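Cendley Community Kitchen and Garden
Progress report to the Oditlow Fund

Reporting period: January to March 2021

The grant pays for the weekly vegetable box scheme, the cooking lessons that go with it, and repairs to the growing beds behind the Trunitz Street hall. This report covers all three. Spending is within the budget agreed at the start of the year, and we are not asking for any change to the terms.

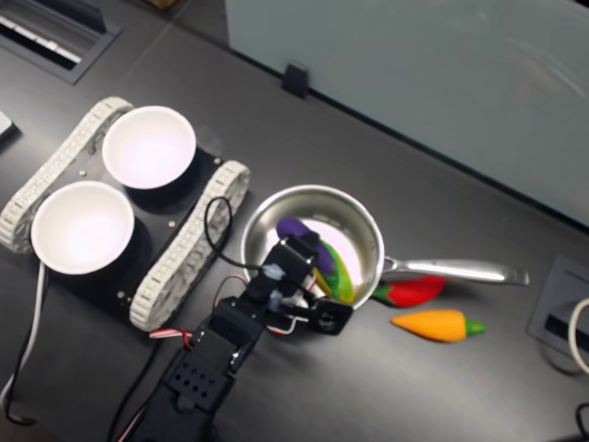
Page last changed: March 2021

Box scheme

We packed and delivered 366 boxes in the period. Households on the list now number 120. Most of them take a box every other week, and a smaller group picks up from the hall when the weather allows. Onions, carrots, cabbage and potatoes came from our regular wholesaler. Greens were short in January after the frost, and we filled the gap with dried beans and rice.

Three households asked to leave the list because they had moved. Their places were filled from the waiting list the same week. We changed the box size once, after several people told us that a full-size cabbage was too much for one person living alone. Single households now get a half.

Cooking lessons

Lessons are still held by phone and video. Each one is built on a recipe card that goes into the box, with ingredients people already have. The cards that got the most replies were lentil soup and stuffed eggplant. The eggplant recipe came from Uçar Bakery, which also gave us day-old bread for the boxes.

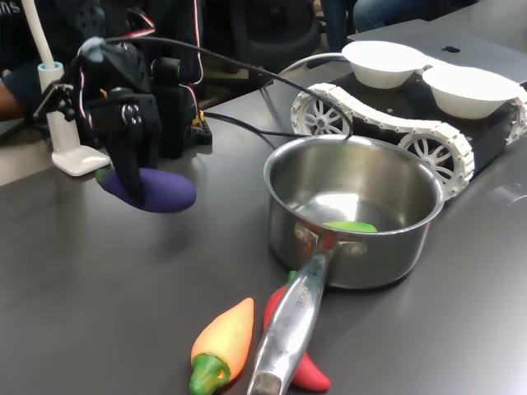
Photo: Cendley Community Kitchen and Garden

Several people said the print on the cards was too small. We have reset them in larger type and moved the cooking times to the top. A Turkish version is being checked and should go out with the next set. We also shortened the video lessons, as people were dropping off before the end.

Growing beds

Two of the raised beds had rotted boards and were rebuilt. The water line to the back fence is still leaking at the joint and the plumber has been booked. Seed has been ordered for peas, chard and squash. The compost delivery was late but has now arrived.

Money

We spent $2000 on bed repairs and compost, as planned. Fuel cost more than we expected, and packaging cost less. The full ledger is attached to the emailed copy of this report.
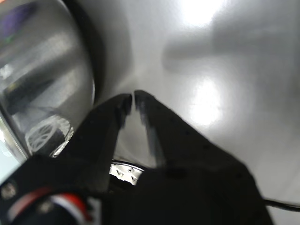 Report by Sibel Tuncer

Next period

Planting starts as soon as the water line is fixed. We plan to add a second pickup time in the early evening for people who work days. Two items are still open with the Fund: the signed insurance form, which we will send with the next invoice, and the date of the site visit. Any afternoon suits us except delivery days.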